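Course Materials | Automation Safety | Handouts

Unit 6: Good Practice for Tabletop Arm Cells, in Simulation and on the Bench
Instructor: Liliana Orlandini
Revised 2020-11-19

1. Purpose

This handout sets out the working rules for the tabletop arm exercises. They apply to simulated work first and to bench work second, and students are expected to follow the same rules in both. A student who is careless with limits in a simulator will usually be careless with them at the bench.

The rules are drawn from the Plarum house code, which the department adopted in February. The code does not replace the published safety standards for industrial robots. Where the two differ, the stricter requirement applies.

2. Terms used in this unit

Reach envelope: the full volume the arm can sweep, including the gripper and anything it holds.

Work zone: the smaller volume the task needs. The work zone is set by the student and entered in the cell record.

Keep-out volume: any part of the reach envelope that the arm may not enter during the task. Raised rims, fixtures and the table surface are all entered as keep-out volumes unless the task calls for contact with them.

3. Before the first motion

The cell record must be complete before any motion command is sent. It states the position of the base, the height of the table surface, the type of gripper and the location of every object inside the reach envelope. An object that is not part of the task is still recorded if the arm can touch it.

The approach height for this unit is 350 mm above the table. Below that height, speed is limited to 14 mm per second until the fingertips have cleared all raised edges. 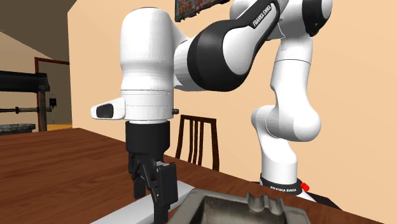 Figure 6.1. Simulated cell with a Franka Emika arm. The two-finger gripper is low over the wooden tabletop, near a basin with a raised rim.

Work close to the table calls for particular care. The lowest point of the gripper is the fingertip, and clearance is always measured from there - never from the wrist or the flange. Students must check both fingers separately, as one may be nearer to an edge than the other.

Recessed areas are to be modeled with their true depth. A basin entered as a flat plate will hide a collision that the real arm would suffer.

4. Stopping

Each exercise begins with a stop test. In simulation, the stop command is given during a slow move and the resting position is logged. At the bench, the stop device is tested by the person who will hold it, and that person has no other duty while the arm is powered.

After any stop, the cause is written down before the arm is restarted. "Unknown" is an accepted entry, but the arm then remains off until the instructor has signed the record.

5. Moving from simulation to the bench

A program may be moved to the bench when it has completed 181 simulated runs in a row with no entry into a keep-out volume. Any change to the program, the gripper or the layout returns the count to zero. Stavros Moschos keeps the run logs and will confirm the count on request.

6. To be handed in

- Completed cell record, with all keep-out volumes listed
- Stop test log
- Run log, signed by both lab partners

Reading for the next session: Plarum house code, sections on payload and held tools.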